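The Year I Learned to Mend Things

Oct 30, 2018

My grandmother's radio sat on top of a wardrobe for 23 years before I got it down. It's a Matsuda, cream plastic gone the colour of weak tea, with a dial that lights up green if you're lucky and a speaker that used to rattle whenever the shipping forecast came on. I'd been meaning to have it looked at since university. Then in spring the kettle went, and the toaster went a week later, and I stood in the kitchen in my dressing gown with my phone out, about to order both again, and thought, hang on, how hard can it be?

Quite hard, as it happens. The toaster had those silly screws with a triangle in the head, and I spent a whole evening going at them with a pair of nail scissors. My husband came in, looked at me, looked at the scissors and went out again.

What I needed was somebody to show me, and I found him in Hikside, a bus ride and a steep walk from our flat. Renji Koyama has had his repair shop there since before the bypass was built. It's tiny. There's a counter, a bench behind it, a stool for customers and shelves up to the ceiling, all full of other people's mixers and clocks and hairdryers with paper tags tied on. He runs an evening class in the back for anyone who turns up with something broken, and he charges less for it than I spend on coffee in a week (I've since cut down on the coffee).

I brought the toaster to my first class. I was too shy to bring the radio. Renji gave me the right bit for the triangle screws and let me get on with it, and when I'd got the case off I just sat there grinning at the crumbs. So many crumbs! I'd owned that toaster for six winters and I'd never once seen the inside of it.
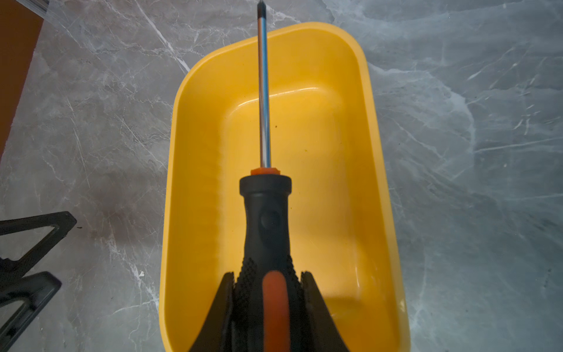 He has a rule about the first twenty minutes, which is that you're not allowed to fix anything. You look, you draw a picture if you can draw, and you write down where every screw came from. I can't draw, so I use an old egg box and put the screws in the cups in the order they come out. He thought this was very funny until a man with a food processor lost a spring down the back of the radiator, and after that there were egg boxes on every table.

You do start to get opinions. I now can't pick up anything in a shop without turning it over to see how it's held together. Glue makes me cross. Clips make me nervous, especially the sort that snap if you breathe on them. My sister has an Ovum bedside lamp that she adores, and I've been very rude about it in her own house, which wasn't kind of me, but there's no way into the thing at all. She says it's a lamp and she wants it to be a lamp.

Renji is more forgiving than I am. He told me he keeps a ledger of everything that's come over the counter, and the last number in it when I looked was 2,641. He doesn't mind what people bring him. He had a Kanorik sewing machine on the bench that day whose owner had paid 410 pounds for it and then let it seize up in a damp garage, and I was all ready to be outraged. He just said she must have been busy.

I asked him once whether he was worried about the shop. There's a phone place opposite now, and the rent has gone up. He said people used to come in embarrassed, as if bringing a broken iron meant they were hard up, and now they come in pleased with themselves. He prefers the second lot, though they talk more. I think he meant me.

Back home I've had my failures. The kettle is beyond saving and lives in the cupboard under the stairs for reasons I can't defend. I fixed the hall clock and it gains 3 minutes a day, so we're early for everything. The toaster works beautifully on one side.

As for the radio, I finally took it in, wrapped in a bath towel, and Renji held it for a while without saying anything and then asked me if I'd like to do it myself. We've started on the dial. There's a capacitor he wants to replace and a bit of cord that's perished, and he's written to a friend who might have the part. He thinks we'll have it going by the end of November. I've cleared a space for it on the kitchen windowsill, next to the toaster.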